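Painemal on Linen Counts, Par Levels and the Cost of a White Duvet

Thursday, June 1, 2023

Facundo Painemal has managed textiles for the Stadholm group of serviced apartments for nine years. Before that he worked in the laundry plant at Baudry, first on the ironing line and later in the office where customer claims were settled. The claims office, he says, is where he learned the trade.

"A hotel sends you a sheet with a hole in it and wants to be paid for the sheet," he said. "The plant says the hole was there when it came in. To settle that you need to know how old the sheet is, how many times it has been washed and at what temperature. Most people could not tell me the first of those three."

Stadholm operates 157 apartments across two cities. Each bed is held at a par of four, meaning that for every set in use there are three others in the system: one on the shelf, one in transit and one at the plant. Painemal considers this one set more than strictly necessary for most of the year. He keeps it for August and for the last week of December, when the plant's turnaround goes from two days to three.

Much of our conversation concerned the figure he tracks most closely, which is the number of washes a duvet cover survives before it is withdrawn. The group's present stock is a cotton and polyester percale bought under the name Morkov. In the first full trial the covers averaged 111 washes before failure. Failure was defined in advance as a hole, a permanent stain, a broken closure or a visible loss of whiteness against a reference swatch.

"Whiteness is the one people argue about," Painemal said. "A hole is a hole. With gray you have one housekeeper who withdraws everything and another who withdraws nothing. We bought a meter for it in April, and the two of them now agree more than they did."

The loss of whiteness usually comes from the wash process and only rarely from the guest. Rinse water with a high iron content will yellow cotton over time. Detergent dosed too low leaves soil in suspension, and the soil settles back on the cloth. Overloading the machine does the same thing by a different route. Painemal asks the plant for its dosing records every quarter and reads them himself.

He does not use bleach on blended fabrics above 60 degrees Celsius. He would prefer not to use it at all, but foundation and self-tanning products leave him little choice on pillowcases. Pillowcases are accordingly bought on a shorter cycle than covers and are written off after a fixed period regardless of condition.

Séverine Sabatier, who handles purchasing for the group, was present for part of the interview and disagreed with him on the last point. "We are discarding cases that have a third of their life left," she said. "I have asked for a sorting step. The labor is a few minutes per bag."

Painemal replied that the few minutes had been measured at the Suvalell site and came to more than the cloth was worth. The two have evidently had this discussion before. Sabatier said she would be requesting a second measurement with an experienced sorter.

On the decorative pieces they are in closer agreement. Throws and square cushions are not changed with the bed linen. They are inspected at each turnover and laundered on a schedule, or immediately if marked. Both would like fewer of them. A knitted throw takes longer to dry than a duvet cover, and fringe has to go in a net bag or it will knot. 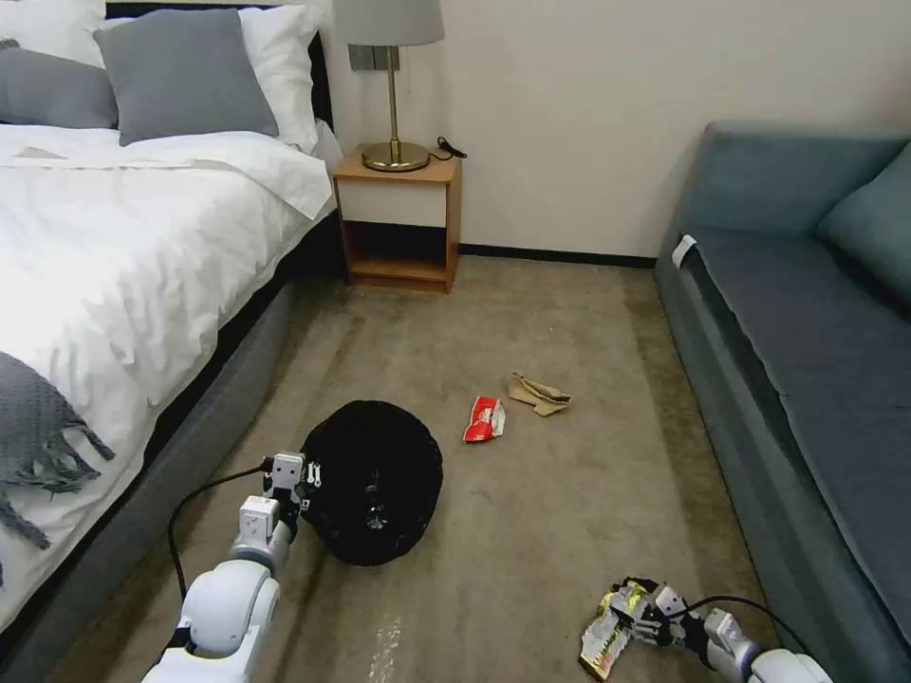

White duvet and gray knitted throw with fringed tassels.

"Marketing wants the throw because the bed sells better with it," Painemal said. "I have no data to say they are wrong. I asked for gray, in a yarn that can be tumble dried, and I got both."

The order placed this year covers 1,042 duvet covers, delivered in two lots. Splitting the delivery lets him mark each lot with its own thread color at the hem, so that the age of a cover can be read on the folding table without scanning anything. The group tested sewn-in chips and may return to them. Painemal's objection was to the readers, which missed some items when the bags were tightly filled.

Asked what a smaller operator should do first, he said to weigh the linen going out and the linen coming back, every load, for a month. A scale is inexpensive and the invoices are usually by weight in any case. Linen sent out damp will be billed as heavier than it is, and bath mats are the worst item for this.

Sabatier added that contracts should state who pays for rewash. Under the group's current terms, any piece returned stained is washed again once without charge, and after that it is withdrawn at Stadholm's expense. The terms are due for renewal in the autumn, and she intends to ask for a second free rewash on table linen only.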